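整理家庭照片库的记录：时间戳、去重、校验

2020年9月4日，星期五

二月份开始做这件事，断断续续做到现在，主体部分算是完成了。笔记散在几个文本文件里，趁还记得，合并成一篇。内容偏琐碎，主要给自己以后查。

起点

照片和视频原来分布在四个地方：旧台式机的一块机械盘、两块移动硬盘、手机导出的目录，还有一台很久没开过机的笔记本。总量700 GB，其中视频占大头。目录结构没有统一规则，有按年份的，有按事件的，有“新建文件夹”，也有“新建文件夹里的整理一下”。同一批文件在不同的盘上往往有两到三份，每份又各自被动过：有的改了名，有的旋转过，有的被某个看图软件写进了缩略图。

目标定得比较窄：

一，所有文件集中到一台机器，目录按拍摄日期组织。
二，字节完全相同的只留一份。
三，以后任何一个文件损坏，能够发现，并且能够恢复。

人脸识别、自动标签、相册网页这些都不在范围内。以前试过两次先装相册软件再导入，每次都卡在软件自己的数据库上，换软件等于重来。这一次先把文件本身弄干净，浏览的问题以后再说。

机器

集中用的机器叫Nastar，是我自己给主机起的名字，一台装了四个盘位的旧服务器，跑FreeBSD，文件系统ZFS，两块盘做镜像，另外两个盘位空着。镜像不是备份，这句话到处都有人说，我也不展开。选ZFS的理由是块级校验和定期scrub，读到坏块可以从镜像另一侧修复。内存是ECC的，这一点是买二手时顺带的，没有专门去找。

数据集的设置：recordsize设为1M，compression用lz4，atime关掉。照片和视频本身已经压缩过，lz4几乎省不出空间，开着是为了处理那些边角文件，例如文本、XMP和未压缩的TIFF。dedup没有开。ZFS的在线去重要求去重表尽量放在内存里，对我这种一次性的清理不划算，文件级去重在用户态做就够了。

复制

第一步是把四个来源原样复制进来，各放一个目录，不改名，不合并，复制完做快照，快照设hold，之后的所有操作都在克隆上进行。这一步看起来浪费空间，后来救了我一次，后面会写。

复制用rsync，参数是-aHX --numeric-ids，第二遍加--checksum再跑一次，确认没有差异。其中一块移动硬盘有读错误，先用ddrescue做镜像，再从镜像挂载。ddrescue的map文件一定要保存，中断后可以续跑。最后没读出来的区域落在一个视频文件和几块空闲空间里，那个视频在另一块盘上有完整副本，所以没有实际损失。

旧笔记本的盘是HFS+，在Linux下只读挂载，文件名的Unicode规范化形式是NFD变体。中文文件名基本不受影响，日文假名的浊音和带重音的拉丁字母会出现两个看上去相同、字节却不同的名字。统一转成NFC，用convmv，先不加--notest空跑一遍看输出。

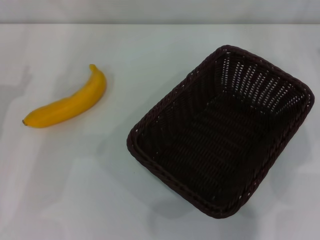

时间戳

花时间最多的是这一部分。按日期组织目录，首先得知道每个文件的拍摄时间，而可以当作拍摄时间的字段太多，彼此还不一致。

JPEG里的Exif有DateTimeOriginal、DateTimeDigitized（exiftool里叫CreateDate）和DateTime（exiftool里叫ModifyDate）。三个字段都是本地时间的字符串，不带时区。Exif 2.31加入了OffsetTime一组字段，可以记录偏移，但旧相机不写，手机也是近几年才陆续开始写。没有偏移的时候，如果有GPS，可以用GPSDateStamp和GPSTimeStamp得到UTC，再与本地时间相减，四舍五入到十五分钟，推出偏移。这个办法对大多数手机照片有效，例外是GPS时间来自上一次定位的情况，差值会落在不合理的位置，需要设阈值丢掉。

视频更麻烦。QuickTime容器里的CreateDate按规范应当是UTC，很多相机直接写本地时间。同一台相机，照片写本地，视频也写本地，但容器字段被读取软件当作UTC再加八小时，于是同一个下午的照片和视频在列表里错开八小时。exiftool有-api QuickTimeUTC这个选项，开或不开要按机型决定。我做了一张机型表，键是Make加Model，值是“视频时间是否为UTC”，共用同一规则的机型合并。判断方法是找同一天里照片和视频都有的目录，看文件编号的顺序能否与时间顺序对上。编号是连续的，时间不对，一眼就能看出来。

还有相机时钟本身不准的问题。换电池后时钟回到出厂日期的，全部落在某年的1月1日，这些靠目录名和前后文件人工修正。夏令时没调的，整体偏一小时。出国没改时区的，整体偏几小时。我的处理原则是不改原文件，修正值写进旁边的XMP，目录归类时以XMP优先。原文件哪怕时间是错的，也保留错误的原样，这样以后发现修正规则本身有问题，还有退路。

完整的取值顺序如下：XMP里的人工修正，DateTimeOriginal，CreateDate，文件名里能解析出来的日期，最后才是文件系统的mtime。落到mtime的文件单独放进一个待定目录，不与前面的混放。聊天软件保存下来的图片绝大多数没有Exif，文件名里有时是一串毫秒级的Unix时间戳，这个时间是接收或者保存的时间，与拍摄时间没有必然关系。我把它们按接收时间归类，另开一个顶层目录。

文件名

统一成“日期_时间_原文件名”的形式，时间精确到秒，原文件名保留。保留原文件名会让名字变长，好处是连拍的顺序不会丢，RAW和JPEG的配对关系也还在。一秒内多张的，SubSecTimeOriginal有就用，没有就靠原编号排序。

不建议在文件名里加描述文字。描述会变，文件名变了，之前的校验清单、备份索引都要跟着变。描述放XMP。

扩展名一律改小写，jpeg改成jpg。改的时候注意，两个只差大小写的文件在区分大小写的文件系统上可以共存，改完就会冲突。mv默认直接覆盖，务必加-n，然后检查有没有没移走的。我在这里踩过一次，有一批文件用mv直接覆盖掉了，靠的就是前面说的快照找回来。

去重

第一轮是字节级。先按文件大小分组，组内只有一个文件的跳过，剩下的算SHA-256，哈希相同的视为同一文件。这一轮去掉了2836个文件，没有任何争议，删除规则只有一条：保留路径里信息最多的那一个。所谓信息最多，指的是父目录名不在“新建文件夹”“DCIM”“导出”这类停用词表里。被删的那一份的原路径写进日志，以后如果想知道某张照片曾经放在哪里，可以查。

第二轮是内容级。很多文件图像数据完全相同，只有元数据不同，例如被看图软件改过方向标记，或者写入过评分。对JPEG，可以去掉所有APP段之后再算哈希，也可以解码成像素再算。前者快，后者更宽松。我用的是前者，原因是不同版本的解码库对同一个JPEG可能给出略有差异的像素，把哈希建立在解码结果上，换一台机器就可能对不上。去APP段要小心两处：ICC配置文件在APP2里，去掉后图像数据不变，但显示结果可能不同；Adobe的APP14影响颜色变换的解释，所以我把APP14留在哈希范围之内。

这一轮匹配出来993组。组内保留哪个，没有自动化，按“元数据最完整且修改时间最早”排序后人工扫了一遍。扫一遍花了两个晚上。

第三轮本来打算做感知哈希，找出缩放过、重新压缩过的副本。试过dHash和pHash，都是64位，汉明距离阈值从4试到10。阈值小，漏掉很多聊天软件压缩过的副本；阈值大，连拍的照片会全部连成一片。连拍对我来说不是重复，前后两张的差别有时就是要留的东西。dHash对大面积平坦的图像还有一个缺陷，相邻像素差接近零，符号由噪声决定，于是哈希值基本随机，同一张图的两个压缩版本可以差到十几位。pHash好一些，但低频系数都很小的时候，同样会受影响。

Sebastian Nistor写过一个叫Filip的小工具，思路是先用感知哈希召回，再把两张图缩到同一尺寸，算结构相似度作第二道过滤。他把代码发给我试了。在分辨率差得不多的图上效果可以，原图与缩略图之间误报仍然偏多。我给他提了一个补丁，在第二道过滤之前加上Exif时间的约束：两边都有时间且相差超过两秒的，直接排除。误报降下来不少，代价是对没有Exif的文件不起作用，而没有Exif的恰恰是最需要处理的那部分。

结论是第三轮放弃自动删除，只生成一份候选列表，放着，想起来就看几组。占用的空间相对视频来说可以忽略。

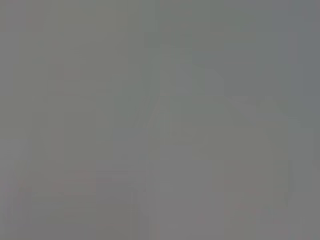 校验清单

ZFS自己有校验和，但校验和跟着文件系统走，文件复制到别处就没有了。所以另外维护一份清单，每个年份目录一个文本文件，格式与sha256sum的输出一致，任何一台机器都能直接用sha256sum -c检查。

清单里哈希的对象是整个文件。既然原文件永远不改，清单也就不会因为编辑而失效。XMP经常改，不进清单，改用git管理，每次批量修改提交一次。XMP都是文本，仓库很小，diff也能读。

增量更新的逻辑：扫描目录，不在清单里的文件追加，在清单里但磁盘上没有的报错，两边都有的不动。完整复核每个季度跑一次，与scrub错开。完整复核的瓶颈在磁盘读取，SHA-256在这颗CPU上跑单线程已经跟得上机械盘，没有必要换更快的算法。Akinyi Nyaga建议过BLAKE2，她那边是全闪存，情况不同。考虑到十年后还要能校验，我选了到处都有现成命令的那一个。

顺便记一个细节。sha256sum对文件名里含反斜杠或者换行的情况会做转义，行首多一个反斜杠。自己写脚本解析清单时，如果没有处理这个前缀，对应的文件会被当成缺失。我的库里有一个这样的文件名，是从旧光盘里拷出来的，来源不明，改名了事。

FreeBSD自带的sha256命令输出格式与coreutils不同，加-r以后接近，但分隔的空格数不一样。为了省事装了coreutils，用gsha256sum。

备份

两份。一份是异地的ZFS机器，用zfs send增量发送，走WireGuard。对端在父母家，上行慢的是我这一侧，首次全量是带着盘过去灌的，后面每周的增量通常一个晚上能发完。发送用-w，原始加密流，对端不持有密钥。加密数据集的原始发送在OpenZFS里还比较新，我在测试池上来回倒了几遍，包括中断续传和对端回滚，没遇到问题，但我不会只依赖它。

另一份是离线的移动硬盘，exFAT格式，直接复制文件，不用任何备份软件的私有格式。选exFAT是考虑到家里其他人也要能在普通电脑上打开。exFAT没有日志，也没有校验，完整性靠前面的清单。盘上同时放一份纯文本说明，写清楚目录规则、清单用法，以及XMP是什么。平时放在抽屉里，每半年更新一次，更新前先跑一遍校验，确认旧内容完好再写新内容。顺序反过来的话，盘坏了也不知道是什么时候坏的。

恢复演练做过一次：从离线盘上随机抽一个年份，恢复到空目录，跑清单，再随机打开若干视频拖动到末尾。拖到末尾是检查截断，截断的MP4如果moov在文件头，前面能正常播放，到缺失处才出错，光看开头看不出来。

RAW和HEIC

RAW保留原厂格式，没有转DNG。转换能省一点空间，也能把校验和嵌进文件，但转换过程会不会丢厂商私有字段，我没有精力逐个机型验证。同名的机内JPEG也保留，预览方便。

HEIC同样不转。现阶段在部分系统上打不开，需要发给别人的时候临时转一份JPEG，用完删掉。HEIC里有一种情况需要留意：实况照片由一张图和一段MOV组成，靠ContentIdentifier配对，只按文件名配对会错，尤其是经过几次导出、编号从头开始之后。我的归类脚本里先按ContentIdentifier配，配不上的再退回文件名。

编辑过的照片，手机导出时会多出一个带E的文件名和一个AAE文件。AAE是编辑参数，离开原系统基本没有用，体积很小，跟着原图一起留。

脚本

全部脚本加起来不长，Python负责调度，元数据读取都交给exiftool，用-stay_open模式保持一个常驻进程，逐个启动进程在几万个文件上会慢得没法用。输出用-json，加-G1带上组名，加-n关掉格式化，这样同名字段不会互相覆盖，数值也不会变成带单位的字符串。

中间结果写SQLite。表很简单：路径、大小、mtime、哈希、去APP段后的哈希、机型、原始时间、推断偏移、最终时间、时间来源。最后一列最有用，发现某条规则有错时，一条查询就能把受影响的文件全部列出来重算。SQLite只当缓存，删掉可以从文件重建，不进备份。

所有会移动或删除文件的脚本默认只输出计划，加--apply才执行。计划本身是一个文本文件，每行一个操作，执行时读这个文件，不重新计算。这样审过的内容与执行的内容一致，出了问题也能照着计划倒回去。

未解决的

早年胶片的扫描件，Exif里是扫描时间，拍摄时间只能估计到年份，甚至只能到年代。XMP的日期字段允许只写年份，但不少软件读到以后会自动补成1月1日零点，排序时全挤在一起。目前的做法是目录放到对应年份下的“日期不详”，XMP里只写年份，不管软件怎么显示。

旧DV磁带采集的视频是DV编码的AVI，体积大，时间码在视频流的子码里，exiftool能读到的有限，需要另外的工具按帧解析。这一批还没动，原样放着，只进了清单。

待定目录还剩一些文件，每次回父母家带一批去问。进度慢，先这样。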